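Pale Surfaces and Reading Comfort in Shared Workrooms
Term project report, Department of Interior Environment, Jultwood College
Submitted by Tamošiūnaitė

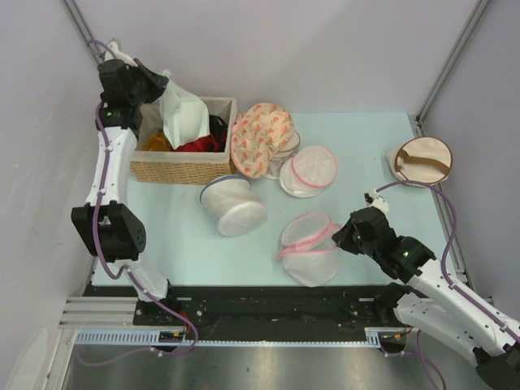 The walls were fine in winter and unbearable by the end of spring, one respondent wrote, adding that the only seat worth having in the afternoon was the one facing the door. Comments of this kind appeared often enough in the first week of the survey that the project plan was changed to include them. The original plan dealt with light readings only.

Background

Most workrooms at the college were repainted during the last renovation of the Druvia building. The earlier color was a deep cream. The replacement colors were light grays and near-whites, chosen to reduce the use of electric light during the day. Tabletops were replaced at the same time in several rooms, also in lighter shades.

A light room needs fewer lamps to reach a given level of brightness at the table. This is well understood and was the basis for the renovation brief. The brief did not deal with how a light tabletop affects a person who reads from paper for a long period, or who moves between paper and a screen. When the surface around a page is as bright as the page, the edge of the page is harder to pick out. When the surface is also smooth, a lamp or window may be reflected in it.

The purpose of this project was to find out whether students and staff in the Druvia building experience discomfort that can be linked to surface brightness, and whether low-cost changes would help.

Method

Four rooms were selected. Two had pale tabletops and pale walls, one had pale walls with dark tabletops, and one still had the cream walls and brown tabletops from before the renovation. The rooms are referred to in this report by letter, A through D, in that order.

Light readings were taken over 10 weeks with a Clarkinix handheld meter borrowed from the department store. Readings were made at table height, at eye height for a seated adult, and against the wall surface facing the user. A total of 842 readings were kept after entries with a missing time or room letter were removed.

A printed survey was placed in each room with a collection box. It asked for the time of day, the type of work being done, the seat used, and a comfort rating, and it left space for remarks. The survey was closed when 200 completed forms had been received. Forms were anonymous.

Blinds were left as the users had set them. This makes the readings less tidy, but it was felt that fixed blinds would have measured a room that does not exist in daily use.

Results

Rooms A and B were brighter than Room D at all times of day, as expected. The difference was greatest in the early afternoon, when direct sun reaches the south side of the building. Room C fell between them.

Comfort ratings did not follow the same order. Room C, with pale walls and dark tabletops, received the highest ratings for screen work and the lowest for reading from paper. Several respondents described the contrast between white paper and the dark table as tiring. Room D was rated well for reading and poorly for drawing. Rooms A and B were rated well in the morning by nearly all groups and poorly after lunch.

The seat mattered more than the room in many cases. Forms from seats with the window to one side were more favorable than forms from seats facing the window or with the window directly behind. This held in every room and was the clearest result of the survey.

Remarks about lamps were less common than remarks about windows. Where lamps were mentioned, the complaint was almost always a reflection in the tabletop near the center of the room.

Discussion

The results do not support a return to the older wall color. The lighter walls reduce the need for lamps, and few respondents objected to them in the morning. The difficulty arises when strong sun, a light wall, and a smooth light table are combined.

A mid-tone desk mat was tried in Room B during the last part of the study. Ratings from the seats with mats were better, but the number of forms was small, and users may have been responding to the attention paid to their seats. The trial should be repeated with mats in all seats.

The survey has other limits. People who dislike a room may stop using it and so leave no form. The readings end in May and do not cover the summer session. Room D is also the quietest of the rooms, and its good ratings may owe something to that.

Recommendations

Tables in Rooms A and B should be turned so that the windows are to the side of the users. Desk mats in a medium gray or green, with a dull finish, should be made available at the door. Blinds on the south side should be repaired where the cords are missing. Future orders for tabletops should specify a matte surface, and a sample should be viewed in afternoon light before the order is placed.

The meter has been returned to the department store. Survey forms are held in the project folder and may be consulted on request.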